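How Does a Robot Learn to Pick Stuff Up?

Kids' Corner — robots, part 2

Quick question first. Who taught you to pick up a spoon? Probably somebody helped a bit. Mostly you just tried. You grabbed, you dropped, you got oatmeal on the wall. After a while your hand knew what to do.

A robot can't start that way. No oatmeal, no hand, and no idea what a spoon is. So people show it. Over and over and over.

Each time somebody shows the robot a job from start to finish, it's called an example. (Grown-ups who do this for work say "demonstration" or just "demo." Same thing.) One example is pretty short. 20 seconds, maybe, for an easy job like picking up a block and dropping it in a bin.

What's in an example?

Two main things.

1. What the robot saw. Pictures from its camera, lots of them, one after another like a flip book.

2. What the robot did. Where the arm moved. How far the fingers opened. When they squeezed.

The computer saves both together, with the times matched up. That part is super important! If the pictures say "block on the left" and the moves are from five seconds later, the robot learns a big mess.

The camera near the fingers

Hold your hand in front of your face and look past your fingertips at the table. Now pretend your eye is on your wrist. Weird, right? Some robots have a small camera there, and it goes everywhere the hand goes. When the hand goes down, the table gets bigger and bigger.

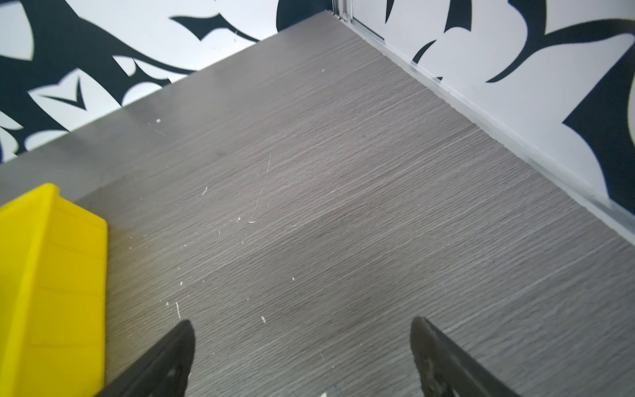
What the wrist camera sees. Two black fingers, open, and a yellow bin over on the left.

The robot doesn't know the word "bin." It doesn't know "yellow" either. To the computer a picture is a giant pile of numbers, one bunch for every tiny dot. Learning means finding out which piles of numbers go with which moves. You need a LOT of piles.

Who does the showing?

A person. At the Tredbridge workshop it's often Gunther Bauerfeind, and he holds a handle that works kind of like a game controller. He moves the handle, the arm moves. He squeezes, the fingers squeeze. He says the hard part is going slow enough. "My first Tuesday I was too fast and we threw out 16 examples," he told us. "My arm was tired and I had to do them agian."

Throwing examples out is normal, by the way. If the person forgot to press record, out it goes. If the camera froze, out. If a job goes wrong but then gets fixed — like the block slips and the person grabs it a second time — that one might stay. Robots need to learn what to do when stuff slips.

Why so many?

Say you only ever showed the robot a block in one spot. It would get great at that spot. Move the block a little and it might grab plain air.

So you change things. Block near, block far. Block turned sideways. Start with the hand high up, then low, then off to one side. The Tredbridge people do 40 in a row and then take a break for snacks. Their project is called Nollavska and it had 1311 examples in April, when we asked.

Even small changes matter. A little scratch or a speck on the surface is part of the picture too, and the computer has to learn that a speck is not a thing to pick up. People can tell in no time. A computer needs to see it plenty of times first.

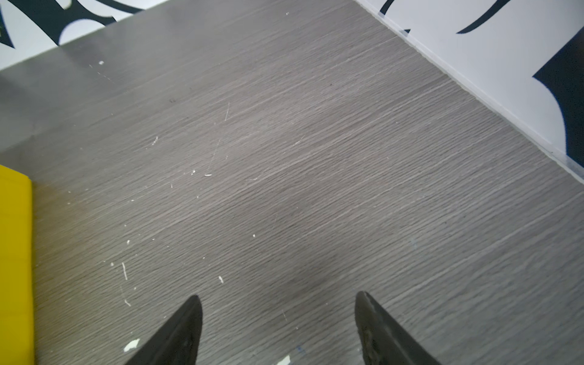
Another view from the wrist. Little white specks, black-and-white walls, nothing between the fingers.

Then what?

Then comes the boring part, for people anyway. The computer goes through all the examples again and again. It looks at a picture, guesses the next move, and checks what the person did. Wrong guess? It changes its numbers a tiny bit. Guess again. This can go on all night.

In the morning they try it for real. No handle this time. The robot looks and moves by itself. If it keeps missing on one side, somebody says "ok, we need more examples on that side" and back to the handle they go.

Try it at home

You need: a friend, a blindfold, a cup, a sock.

Put the blindfold on your friend. Hold their hand and gently move it to pick up the sock and put it in the cup. Do it five times, sock in the same place. Then let them try alone.

Now move the sock. Let them try again. What happend?

Do five more with the sock in differnt places, then have them try one more time. Swap so you get a turn being the robot.

Words to know

Gripper — the robot's hand. Lots of them have just two fingers.
Example — one job, shown from start to finish and saved.
Training — when the computer practices with the saved examples.

Next time: how does a robot know when to STOP?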